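Search this help site Search Advanced search

Tags: wartime correspondence, published letters, editing and permissions, family papers

Question

I am preparing for publication a collection of letters written by my late aunt between 1941 and 1946 to a cousin who had been interned and was later resettled overseas. The collection came to the family in a tin trunk from the cousin's widow. There are 551 letters in the aunt's hand and a small number of replies. The publisher, Velard, has asked for a manuscript of no more than one third of the surviving material, with an introduction and notes.

I should be grateful for guidance on the following matters.

First, who must give permission. The cousin's widow gave us the letters and has since died. My understanding was that ownership of the paper settled the question, but the editor at Velard has indicated that it does not, and has asked for a signed statement from "all holders of the literary estate." My aunt left a will that mentions furniture and a piano and says nothing of her writing.

Second, how cuts should be shown. Many letters contain long passages on ration coupons, chilblains and the conduct of the choir, and I do not believe that a general reader will want all of them. I have been removing these silently. A member of my family considers this improper.

Third, whether neighbors who are criticized in the letters should be named. All the principal persons are dead, but one family still lives in the same town and I am acquainted with them.

The manuscript is due at the end of February. I have no training as an editor and was employed for most of my life in the county highways department.

Asked under: Publishing. Three answers.

Answer 1 (accepted)

The three matters are best taken in order, as the first may affect the timetable for the others.

Permission. The editor at Velard is correct. In most jurisdictions the physical letter belongs to the person who received it, and to whoever obtained it from that person afterward. The right to publish the words belongs to the writer and passes to the writer's heirs. The trunk therefore gives your family possession of the letters and does not in itself confer the right to print them. Where a will does not mention literary property, that property ordinarily falls into the residue of the estate. You should obtain a copy of the will, identify the person or persons named to receive the residue, and establish whether they are living. If they are not, the right will have passed again under their own wills. It is common to find that it is now divided among several cousins, and each should be asked to sign.

The replies are a separate matter. Those were written by the cousin who was interned, and the right to publish them lies with his heirs. If you intend to quote even a few sentences from the replies, a second set of permissions is required. Please do not assume that his widow's gift included them.

A short letter of permission is sufficient in most cases. It should name the work, the publisher, the territory and languages covered, and any fee or share of royalties agreed. I recommend that you take legal advice in the state or country where the will was proved, as the term of protection for unpublished letters differs a good deal from place to place.

Cuts. There is no objection to making cuts. Objection may fairly be made to making them without notice. The usual practice is to show each omission by three dots within square brackets, so that the reader can tell your omission from the writer's own dots, which wartime letter writers used freely. If you find that the brackets have become so frequent as to be distracting, an acceptable alternative is to state in a note on the text that the letters have been abridged throughout and that no omission has been marked. That note should say what kinds of material were removed and where the complete letters may be consulted. Your relative's concern would be met by either course.

I would add a caution with regard to the chilblains. In my experience, readers of home-front letters value such passages more than editors expect. A reader of the collected letters of a ship's chandler, with which I assisted, wrote to say that the price of soap had interested her more than the air raids. You may wish to retain one full, unabridged letter from each year so that the ordinary run of the correspondence is represented.

Neighbors. The law of defamation does not generally protect the dead, but courtesy to the living is a proper consideration. You may print the name, substitute an initial, or omit the passage. Substitution must be declared in the note on the text. Where you know the family personally, I suggest that you show them the passages before the manuscript is submitted. They may have no objection at all.

Su-chen Fu

Comments on this answer

Thank you. The residue went to two nieces, one of whom is my sister. I had not understood that the replies were to be treated separately.

Please also check whether any letter was printed in a parish magazine or newspaper at the time. Prior publication can alter the term.

Answer 2

I can speak only to the practical side, having edited one volume of family letters for Villanueva, a small regional press.

Transcribe everything before you cut anything. I did not, and spent most of a winter looking for a sentence about a goose that I remembered and could no longer find. My own transcript ran to 2,746 pages in double spacing, and I was glad of every one of them when the index was made. Give each letter a number at the outset and do not change it, even where a letter is later found to be misdated. Undated letters may be placed by postmark, by references to public events, or by the writing paper, and the supplied date should appear in square brackets with a question mark where there is doubt.

Keep the writer's spelling if it is consistent and has character. Correct plain slips. Say in the note that you have done so. Pencil fades, and the later sheets may need to be read near a window on a bright day.
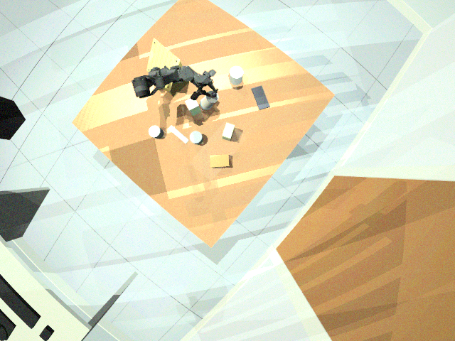
Reading the sheets in order is the part of the work on which most time is lost, particularly where a letter was written over several evenings and the pages were afterward folded together. I laid mine out on a large table and compared the last line of each page with the first line of the next. Daylight is helpful for this, but it should reach the paper evenly; when sun falls over a wooden tabletop in broad pale bands with darker strips between them, faint pencil in the darker strips is easily missed, and original letters should not lie in direct sun in any event. A blind or a sheet of tracing paper over the glass is adequate. Work with clean, dry hands, and remove rusted pins only if they lift without force.

Do not repair tears with household tape. An archive will charge for its removal, and the stain remains.

On notes, be sparing. A reader needs to know who a person was at the first mention and seldom afterward. I allowed myself up to 5 lines for any one note and held to it with difficulty. A list of persons at the front of the book will save a great many footnotes.

Comments on this answer

Is there a preferred program for the transcripts? I have been advised to use Mekora.

I used an ordinary word processor. Mekora is satisfactory for small collections, but I found that it did not keep square brackets when the file was exported. You should test it with a few pages.

The publisher will probably want a plain file in any case. Ask before you begin formatting.

Answer 3

My grandmother's letters were published by Skivex and we did not ask anyone. There was no difficulty. I would simply proceed.

Comments on this answer

This may have been so in your case, but it should not be relied upon. Most publishing contracts require the author to warrant that all permissions have been obtained, and the author is liable if they have not.

We were never asked to sign anything of that kind.

It is usually found under "Warranties and Indemnities," toward the back of the contract.

Related questions

Who owns the copyright in a diary found in a purchased house?
How should a translator be credited when letters were written in two languages?
May a publisher require an index at the author's expense?
Placing original letters with a county archive after publication

Categories: Publishing > Letters and Diaries > Permissions

This site uses cookies to keep members signed in and to measure the use of its pages. By continuing to use the site you accept our cookie policy. Accept Manage settings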